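Em defesa da louça desencontrada

Cresci numa casa em que havia um serviço de jantar completo e em que ninguém comia nele. Estava no móvel da sala, atrás do vidro, à espera de uma visita que merecesse, e nós comíamos em pratos lascados na cozinha. Quando a minha mãe se desfez dele, a terrina nunca tinha levado sopa. Acho isto uma tristeza enorme!

Por isso defendo, com todo o gosto, a mesa em que nada condiz. Taças de alturas diferentes, uma travessa herdada, outra comprada numa feira, inox ao lado de porcelana – e tudo em uso, tudo a passar de mão em mão. A Melina Dimitriou, que me empresta tachos e opiniões em igual quantidade, acha que exagero. Para ela, um conjunto igual dá descanso à vista e empilha melhor no armário. Quanto a empilhar, dou-lhe razão. O resto não me convence.

Uma peça solta tem de se defender sozinha. Escolhe-se porque pesa bem na mão, porque o azul é bonito, porque tem a fundura certa para uma salada de grão. Num serviço de 106 peças (existem, já vi um à venda) há sempre uma dúzia que veio por arrasto e que ninguém sabe para que serve. E depois parte-se um prato, a fábrica já não o faz, e a família fica de luto por causa de um almoço. Na minha casa parte-se uma taça, varre-se, e lá vou eu toda contente à procura de outra.

Também gosto das travessas ovais, que andam injustamente esquecidas. Um peixe inteiro cabe nelas, um assado fica com lugar para as batatas e, arrumadas umas dentro das outras, ocupam pouquíssimo. E a tigela grande de inox, que tanta gente esconde quando chegam convidados, devia vir para a mesa sem vergonha nenhuma. É leve, aguenta quedas e fica linda cheia de cerejas em julho. 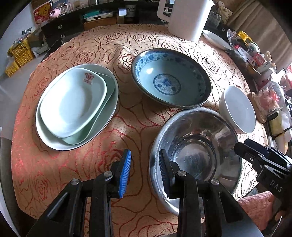

A toalha, já agora, pode perfeitamente ter flores. Esta mania de pôr tudo sobre linho cru para a louça «respirar» cansa-me um bocado. As flores grandes aguentam bem a companhia, disfarçam a nódoa de vinho e dão à mesa um ar de domingo mesmo quando o jantar é arroz com ovo.

Na última vez que juntei gente em casa, o Thiện Đàm trouxe a sopa na panela e perguntou em que taça a devia servir. Respondi-lhe que escolhesse. Andou um bom bocado de volta do armário, a pegar numa e noutra, e acabou por servir cada pessoa numa taça diferente. A minha era a mais pequena e repeti duas vezes.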